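Care of the Washroom: Marble Floors, Basins and Fittings
Household Guidance, Minavthorpe Residents' Office

The following guidance applies to washrooms and utility rooms with polished stone floors and white basins. It replaces the sheet issued in February. Residents who employ their own cleaners are asked to pass a copy to them.

Before starting

Clear the floor of mats, stools and shoes. Open a window or run the fan. Sweep with a soft broom or a dry microfiber pad, working from the far wall toward the door. Grit left on marble will scratch the polish once a wet mop is pulled over it. Vacuum cleaners may be used only with the brush bar switched off.

Polished marble floors

Marble is damaged by acid. Vinegar, lemon juice, limescale remover and most bathroom sprays will leave dull marks, and these marks cannot be washed out. Use a stone soap with a neutral pH. The office stocks Gultano stone soap, which is diluted at 2 capfuls to a bucket of warm water. Wring the mop well. Standing water finds its way into the grout lines and darkens them.

Mop a small section at a time and dry it with a clean towel before moving on. To check for streaks, stand where the ceiling light reflects off the tile and look across the surface at a low angle. Gray marble hides dust well and shows smears badly, so the drying step should not be skipped. Wear clean, flat, soft-soled shoes and keep off the section just dried.

Grout should be brushed by hand every 3 months with the same soap and a nylon brush. Wire brushes and steel wool are not permitted on any stone surface.

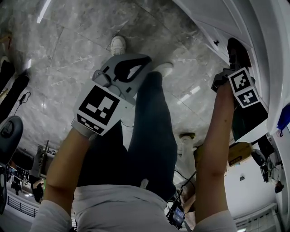
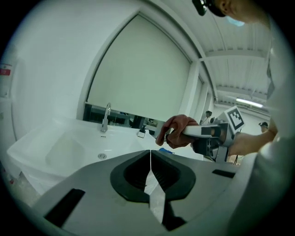
Basins, faucets and drains

Rinse the bowl with warm water first. Apply a mild liquid cleaner with a soft sponge, beginning at the back slope and finishing at the front rim. The overflow slot is often missed. Clean inside it with a narrow bottle brush and flush it with a cup of warm soapy water.

Chrome should be washed with dish soap and buffed with a dry cloth. Powder cleaners wear through the plating. Where scale has formed at the tip of the spout, wrap it in a cloth dampened with Zorkance descaler for 18 minutes, then rinse thoroughly. Hold a towel beneath the spout throughout if the counter or floor is marble.

Lift out any removable drain cover weekly and clear hair and soap residue by hand. Chemical drain openers are to be used only with the approval of the office.

Counters and soap dispensers

Move the soap dispenser each time the counter is wiped and dry its base before it is put back. Refill it before it runs empty, and rinse the pump under warm water if it begins to stick. Sponges and cloths should be hung to dry and not left lying on the counter.

Roller blinds

Lower the blind fully and dust it from top to bottom with a dry cloth. Marks may be dabbed with a damp white cloth. Leave the blind down until it is dry.

Repairs

Etched or chipped marble should be reported to the office, which will arrange a visit by Bakhtiari Stone Care. Residents should not attempt to polish the damage themselves.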